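Litine Kos 2 – Estación de teleoperación y guiado manual

Inicio > Equipos > Enseñanza por demostración > Kos 2

Ref. 1664-K
Precio: 1.955 € (sin IVA)
Plazo de entrega: consultar
Garantía: 36 meses

Descripción

Kos 2 es una estación de mando para enseñar tareas a brazos manipuladores de seis y siete ejes. El operador dispone de dos modos de trabajo: guiado directo, con el brazo en compensación de gravedad y la mano sobre la muñeca, y mando remoto, con un par de empuñaduras que reproducen la cinemática de la pinza. El cambio de modo se hace desde el pedal y no interrumpe la grabación.

Cada demostración se guarda como un episodio independiente que contiene posiciones articulares, apertura de la pinza, fuerza estimada en la punta y vídeo de las cámaras conectadas. Todas las señales comparten la misma base de tiempo. Los episodios pueden recortarse, etiquetarse o descartarse desde el programa Zorow, incluido con la estación.

Contenido del suministro

Unidad de control Kos 2
Dos empuñaduras con gatillo proporcional
Pedal doble (inicio/fin y cambio de modo)
Soporte de muñeca para cámara
Fuente de alimentación y cable de red
Licencia de Zorow para dos puestos

No se incluyen el brazo, la pinza ni las cámaras.

Características técnicas

Modos: guiado manual, mando remoto, mixto
Configuración: un brazo o dos brazos
Escala de movimiento: 1:1, 1:2 y 1:4
Entradas de cámara: 4
Conexión con el controlador: Ethernet
Parada de emergencia: doble canal, conector en el panel posterior
Formato de exportación: abierto, documentado en el manual
Temperatura de uso: de 5 a 40 °C

Instalación

La unidad de control se coloca a la vista del operador y fuera del alcance del brazo. El cable de las empuñaduras mide tres metros; para distancias mayores existe una prolongación (ref. 1664-P). Antes de la primera sesión hay que registrar el cero de cada eje y la apertura máxima de la pinza. El asistente de Zorow guía ambas operaciones y tarda roughly lo mismo con uno que con dos brazos.

La cámara de muñeca se fija al soporte con cuatro tornillos M3. La orientación de la imagen no se corrige en la captura: el vídeo se guarda tal como sale del sensor y gira con la muñeca. La corrección, si se necesita, se aplica al exportar.
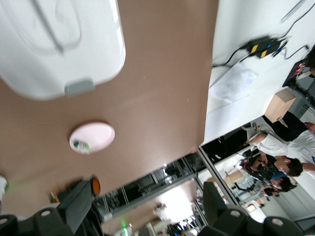 En mando remoto conviene empezar con escala 1:2 y pasar a 1:1 cuando el operador domine el recorrido. Los giros rápidos de muñeca degradan el vídeo – sobre todo con poca luz – y el filtro de Zorow permite marcar esos tramos para revisarlos antes del entrenamiento. El umbral es ajustable por eje.

En guiado manual la pinza se acciona con el pedal. Si se usa una pinza de otro fabricante, debe cargarse su masa y su centro de gravedad; un valor incorrecto hace que el brazo derive al soltarlo.

Compatibilidad

Controladores con interfaz de posición o de par a 250 Hz o más. La lista de modelos comprobados se actualiza en octubre. Para equipos que no figuren en ella, el adaptador Kumdale (se vende por separado) ofrece entradas y salidas genéricas.

Accesorios

Prolongación de empuñaduras, 5 m – ref. 1664-P
Adaptador Kumdale – ref. 1664-A
Pedal de repuesto – ref. 1664-F
Licencia adicional de Zorow, un puesto

Asistencia técnica

Consultas de integración: Emerson Brandão, departamento de aplicaciones. Indique el modelo de brazo, la versión del controlador y el tipo de pinza. La puesta en marcha a distancia se realiza los martes, con cita previa.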